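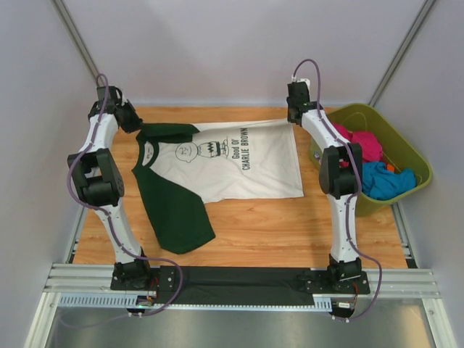 Raglanshirt, flach ausgelegt, Kragen links.

15. September 2023

Shirts falten, Teil 2: der Raglanschnitt

Im ersten Teil ging es um T-Shirts mit normal eingesetztem Ärmel. Dort gibt die Schulternaht die Faltlinie vor. Beim Raglanshirt fehlt sie, die Naht läuft schräg vom Kragen zur Achsel. Wer sich daran orientiert, bekommt ein Trapez.

Mein Beispiel ist weiß mit dunkelgrünen Ärmeln und dunkelgrünem Kragenbündchen, vorne eine Strichzeichnung von Charlie Brown und der Schriftzug "Good Ol' CHARLIE BROWN". Der Farbwechsel hat einen praktischen Nutzen: Man sieht sofort, ob ein Ärmel schräg liegt. Bei einfarbigen Raglanshirts muss man die Naht ertasten.

Auslegen

Das Shirt kommt quer auf den Tisch, Kragen zu einer Seite, Saum zur anderen. So bleibt der Weg zu beiden Längskanten kurz. Den Saum zuerst gerade ziehen, dann den Rumpf zum Kragen hin glatt streichen. Die Ärmel kommen zuletzt. Sie dürfen zunächst schräg abstehen, solange der Stoff unter der Achsel keine Falte wirft.

Eine Holzplatte ist als Unterlage besser geeignet als ein Bett. Auf der Matratze sinkt der Rumpf ein und die Kanten wandern. Den Wäschekorb stelle ich an die Saumseite, damit ich nicht über das ausgelegte Stück greifen muss.

Aufnehmen

Liegt das Shirt verdreht, hilft Streichen wenig. Dann an zwei Punkten greifen, anheben, den weißen Stoff dazwischen spannen und den Rest hängen lassen. Die Unterkante darf dabei auf dem Tisch aufliegen. Anschließend langsam ablegen, Unterkante zuerst. 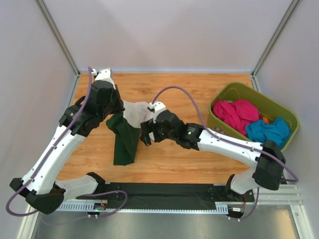
Faltfolge

1. Vorderseite nach unten drehen.
2. Linke Längskante bis zur gedachten Linie durch die Kragenmitte einschlagen.
3. Ärmel parallel zur Kante zurücklegen. Der Raglanärmel trägt am Kragen stärker auf, dort flach drücken.
4. Rechte Seite ebenso.
5. Saum auf den Kragen zu falten, danach noch einmal auf die Hälfte.

Erasto Mfinanga hat zum ersten Teil geschrieben, er lasse Schritt 3 weg und rolle die Ärmel mit ein. Bei dünnem Jersey geht das. Bei dickerer Baumwolle bleibt ein Wulst.

Verwandte Beiträge
Shirts falten, Teil 1: eingesetzte Ärmel
Schubladeneinsatz Grodero nach einem Jahr
Wäscheständer Holanda: Gelenke nachziehen

Suchen
Suchbegriff eingeben

Kontakt | © 2023 | Nach oben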